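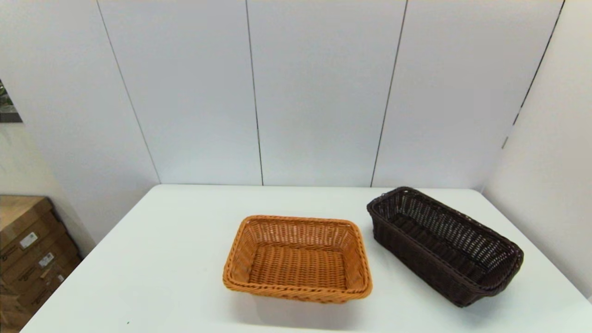 Molton Chamber Concerts
Minutes of the programme meeting held 07/05/2022 at the Wurnar Rooms

Present: seven members, as per the signing sheet. Apologies received from two.

**1. Minutes of the April meeting**

Agreed, with one correction. Under item 4 the hire of the piano should read "per concert", and should not have been put down as a charge for the season.

**2. Matters arising**

The hall has replied about the heating. It can be switched on from 5 pm on concert days at no extra cost. The side door is still sticking and has been reported again.

The poster for the spring concert had the wrong start time on the first batch. These were taken down and replaced within the week.

**3. Report on the Machala Quartet concert**

Tickets sold: 84 per cent of the hall by the interval count, which the door team thought was on the high side. Ticket income was £884. After the artists' fee, hall hire and printing there was £649 left, to go towards the autumn.

The spoken introductions between pieces went down well with most people. Two written comments asked for them to be shorter. The quartet would be willing to come back and has offered a programme with clarinet.

Parking was a problem again. Several people arrived during the first movement and were let in at the back, against what is printed on the ticket. Agreed that latecomers wait in the foyer until the first break.

**4. Autumn season**

Three dates are held with the hall. The Grollik Trio has confirmed the first. The second was to be an evening of readings with cello and piano, but the reader has film work and can't commit until July. It was agreed to hold the date until then and to ask the cellist whether a recital without readings would be possible.

There was some discussion about whether readings bring in new people or put off the regulars. No vote was taken. To come back once the reader's answer is known.

The third date is still open. Suggestions were a local choir, a wind group, or the Machala Quartet again – the last was felt to be too soon.

**5. Ticket prices**

Proposed that full price goes up by £1 and that under-18s stay free. Carried, five for and two against.

**6. Interval refreshments**

The urn takes too long. Agreed to start it 30 minutes before the doors open and to borrow a second one from the hall if it is free. Wine to stay at the same price.

**7. Any other business**

The mailing list has some old addresses on it and needs tidying before the brochure goes out. The music stands lent to the school are to be collected.

**8. Next meeting**

To be fixed by email, after the reader has replied. Meeting closed at 8.50 pm.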